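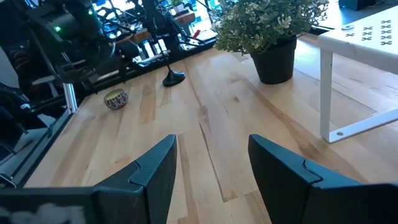
作業台の天板(明るい色の木、板の継ぎ目に沿って少し濃い線がある)

木曜日、朝から雨。室内の湿度は65%。

今日はオイル仕上げの試験片の続き。先週Danicaさんと決めた通り、研磨の番手を変えて、同じ亜麻仁油を塗って比べる。番手は240、400、2000の三種類。2000番は細かすぎるとDanicaさんは言うが、私は一度自分の目で見たいと思いました。

試験片はPrudham材木店のトネリコの端材。裏に鉛筆で番号を書いた。前回は番号を表に書いて、研磨で消えてしまったので、今回は必ず裏。

塗る前の重さ(847番の片):65 g。はかりは窓のそばに置くと数字が落ちつかない。棚の奥に移したら安定した。

午前の結果:
- 240番:油をよく吸う。色が一番濃い。木口はもう一度塗りが必要。
- 400番:むらが少ない。手でさわった感じは今のところ一番好き。
- 2000番:油が表面に残って、15分たっても拭くと布がべたべたする。つやはきれいですが、水を一滴落とした跡が白く残った。

水の跡は乾燥が足りないせいかもしれない。一日置いた片でもう一回やる。ここは結論をまだ書かない。

昼にRizwanさんが来て、Flendonachの食卓の注文について話した。お客様は「ぬれたような色」を希望しているそうです。この言葉の意味が私にはすこし難しい。濃い色のことか、つやのことか、Rizwanさんが電話で聞いてくれる。返事が来るまで、400番の片と240番の片を両方残しておく。捨てないでください。

午後、古い缶の油を開けたら、表面に厚い膜が張っていた。膜を取って下の油をこしたが、においが強いので試験には使わない。缶に「治具用」と書いて下の段に置いた。新しい缶はPiyumiさんに注文をお願いした。

油を拭いた布は丸めないで、外の物干しに一枚ずつ広げること。今日、二枚が流しの横に重なっていた。誰でも忘れることがあると思いますが、自然に火が出る危険があるので、帰る前に見てください。雨の日は屋根のある側に干す。

来週まで残っていること:
- 水滴の試験をもう一度(三種類とも)
- 木口だけ先に400番で研いでから塗ってみる
- 蜜ろうを混ぜたもの。割合はMirtaさんのノートにあるはず。ノートがどこにあるか聞く。

17時半、片を棚に立てて終わり。847番だけ少し反っている気がする。定規を当てたが、光のすき間はよく分からなかった。明日の朝もう一度見る。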